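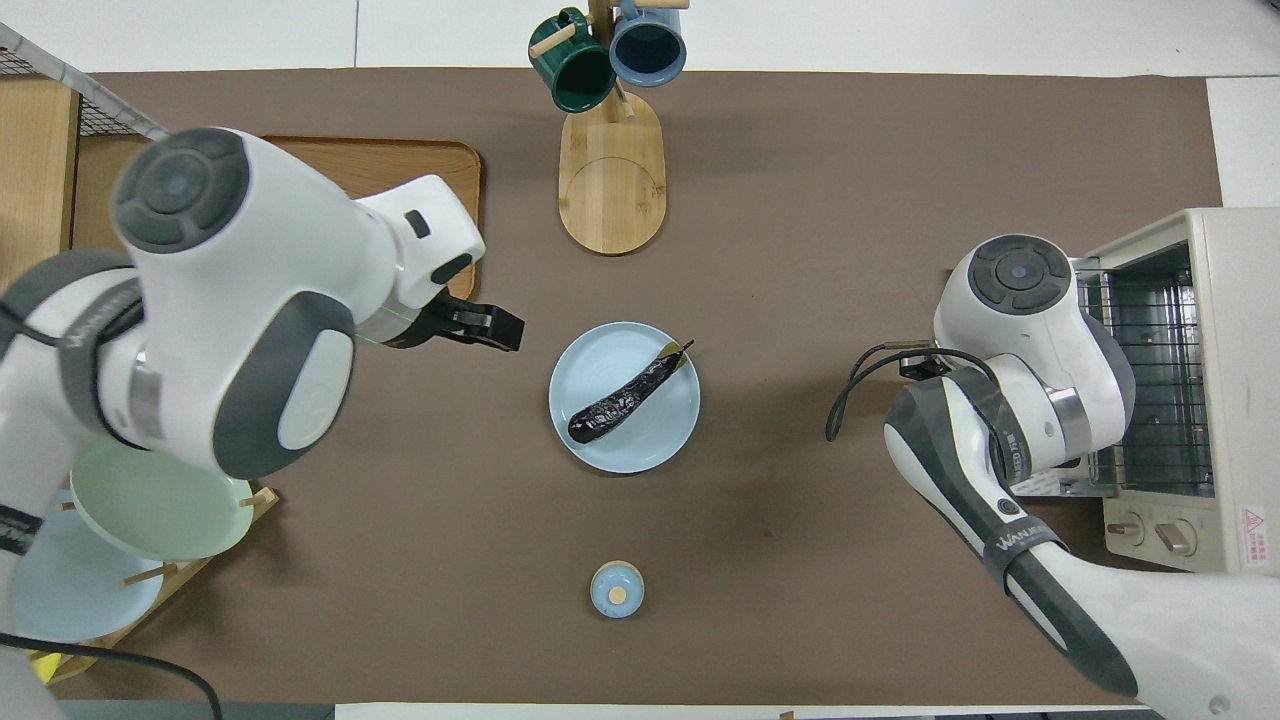
Slide 1. Eggplant on the plate, left gripper open beside it.

Teaching by hand, teaching by remote: what we learned at the kitchen table
Lahcen Kettani
August

Okay, hi everybody. Leave this slide up while people find seats. Say hello to the Okgate folks, thank Vimala for the room.

So, I want to talk about eggplant. (Wait a second here, somebody usually laughs.) I've spent most of my summer on the other end of arms like these two, and the eggplant is my favorite thing to teach and also the thing that made me want to quit in July. It's roasted, so the skin is wrinkled and shiny and there's hardly anything firm to hold. A mug is easy! A mug has a peg to go back to and a shape that never changes. An eggplant sags differently every time you pick it up.

Point at the stem. When I drive the arm by remote I go for the stem end almost every time, and I didn't know I was doing that until Vimala played my runs back to me. She goes for the middle, very gently, with the gripper turned across the body. We'd both been recording into the same set for two weeks. Oops.

Next bit, the numbers. Keep it short. We recorded 2,640 demonstrations on the Prostby project. 300 of those were done by hand, meaning you grab the arm and walk it through the motion yourself. Another 300 we threw out. The rest were remote. Don't read the table out loud, they can read.

What by hand is good for: you feel the weight, you feel when the fingers touch the plate. New people get it in one try. My aunt got it. What's bad is that you're leaning over the table, your sleeves are in every camera view, and try moving two arms with two hands while a third thing needs holding. I can't do it.

Remote is cleaner and my back likes it better. But you lose touch completely, so you go by eye and you squeeze too hard. Tell the story of the first week: I squashed four in a row and blamed the software. It was me. Vimala made me practice on a rolled-up sock for 20 minutes before every session and I still do it.

(If running late, skip to Clekow.)

Say something about the table. People ask why we don't clear everything off. We like the dish rack and the tray and the mug stand there, because the arms have to go around stuff in a real kitchen. The toaster oven door is a good one, it sticks out and I bumped an open door more than I'd like to admit. Those bumps are part of the 300 we tossed, and I kind of regret tossing them. The recoveries afterward were some of my best driving.

Clekow part. They asked if we could mix hand and remote in one training set. Yes, with labels. Label who did it, label how, and write down what grip you meant to use BEFORE you start. We didn't for the first two weeks, see above, and Daza spent ages sorting it out for us. Thank Daza here!

Last slide is the to-do list. Softer vegetables, one more driver, and agree on the stem question. Vimala will take the other side of that one, so hand her the mic.

Questions. Bring the sock.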